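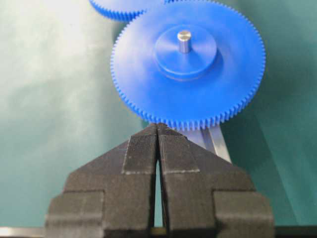

工作台收纳与保养:一些用得上的小办法
发布于2019年11月4日 分类:家里的工坊 阅读 2,314

我家的工坊是阳台改的,宽度刚好够一个人转身,前提是这个人没吃晚饭。下面这些办法都是在这块地方试出来的,有的花了钱,有的花了皮,记下来给同样在阳台上折腾的人参考。

一、台面先垫一层东西

餐桌、旧书桌、门板都能当工作台,但最好别让它们直接挨刀。垫一张切割垫或者旧橡胶垫,小零件掉上去不会弹到洗衣机底下。垫子颜色选素一点的,花纹越热闹,找螺丝越费眼。我用过一张印着世界地图的,有颗垫圈在南太平洋失踪了整个七月。

垫子脏了用温水加一点洗洁精擦,平放晾干。别晒,别用吹风机,我的第一张垫子就是这样变成瓦片的。

二、拆东西之前先找盒子

冰格、鸡蛋托、装月饼的塑料内衬,都是很好的零件盘。按拆的顺序一格一格往里放,装回去时倒着拿。磁性托盘也好用,只是对塑料件和黄铜件毫无兴趣,这两样还是老老实实放格子里。

拆一步拍一张照片。别相信自己的记忆力,它在拆第一颗螺丝的时候信心最足。

三、塑料齿轮怎么清理

老搅拌机、碎纸机、孩子的遥控车,里面多半有几个塑料齿轮。清理时先用干的软毛牙刷顺着齿缝刷,把旧油和毛絮带出来,再用棉签蘸稀释的洗洁精擦一遍,清水过一下,完全晾干后再装。丙酮、香蕉水一概别碰,有些塑料沾上就发白开裂。

齿细的要有耐心,对着灯慢慢转一圈,看有没有断齿或者磨圆的地方。只要有一个齿缺了,整个齿轮就换掉。用胶水补齿这件事我做过两次,两次都只换来多拆一回机器。

带金属轴的,轴上的锈用零号钢丝绒轻轻打,打完擦净,抹薄薄一层油。塑料齿面用标明适合塑料的硅脂,量取一粒米大小,多了会粘灰。我用的是Gestitz的小管装,盖子设计得很有个性,拧上以后未必拧得下来,买的时候请自备钳子。

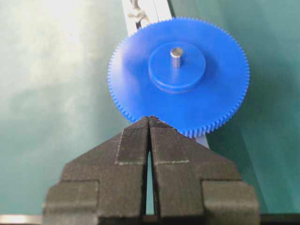 四、螺丝滑丝了别硬来

在螺丝刀头和螺丝之间垫一段宽橡皮筋,用力往下压,慢慢转,多数能出来。不行就换大一号的刀头试一下。再不行,用断丝取出器,或者把机器合上,假装它本来就是好的。我家有一台收音机目前处于后一种状态。

刀头质量差别很大。我最早买的Trivon套装有12个头,现在还能认出形状的剩两个。

五、抽屉贴标签,写人话

标签别写“杂项”。凡是写着“杂项”的抽屉,三个月后都会吞掉全家的遥控器电池、两截蜡烛和一把不知开什么的钥匙。写具体的:“木螺丝,短”“水管生料带”“修眼镜用”。纸标签外面贴一层透明胶带,手上有油也擦得掉。

同一种东西只放一处。卷尺除外,卷尺请买三把,分别放在你会把它弄丢的地方。

六、胶水瓶口堵住

白乳胶:瓶口拧下来泡热水,旧胶泡软后用牙签一挑就出来。
502:用完把瓶口朝上轻磕几下,让胶流回瓶里,再擦干瓶口,盖紧后放进密封罐,罐里扔一包干燥剂。
环氧胶:A管和B管的盖子千万别盖混。盖混以后,这两管就再也不会分开了,感情比很多人都稳定。

七、地上的铁屑和木屑

磁铁外面套一只塑料袋,贴着地面走一遍,铁屑吸在袋子上,把袋子翻过来扎紧就能扔。木屑先喷一点水再扫,不然扫完地还得擦窗。吸尘器可以用,但先把小零件收好。我在Sosa吸尘器的尘袋里找到过一枚弹簧垫圈、半张发票,还有当初以为被邻居借走的那枚批头。

八、收工前留五分钟

断电,拔插头,工具归位,台面擦一遍,没弄完的活儿连零件带说明书装进一个盒子,外面写上做到哪一步。这句话要写得让陌生人也看得懂,隔两个星期再打开,你就是那个陌生人。

沾过油的抹布摊开晾在通风处,干透再扔,别揉成一团塞进垃圾桶。亚麻籽油、桐油这类干性油尤其要当心,团在一起会自己发热,严重时能烧起来。

上一篇:砧板发霉的几种处理
下一篇:Ulmont台灯换灯头,以及我为什么又买了一盏
留言请注明是第几条,我好知道该替哪一条道歉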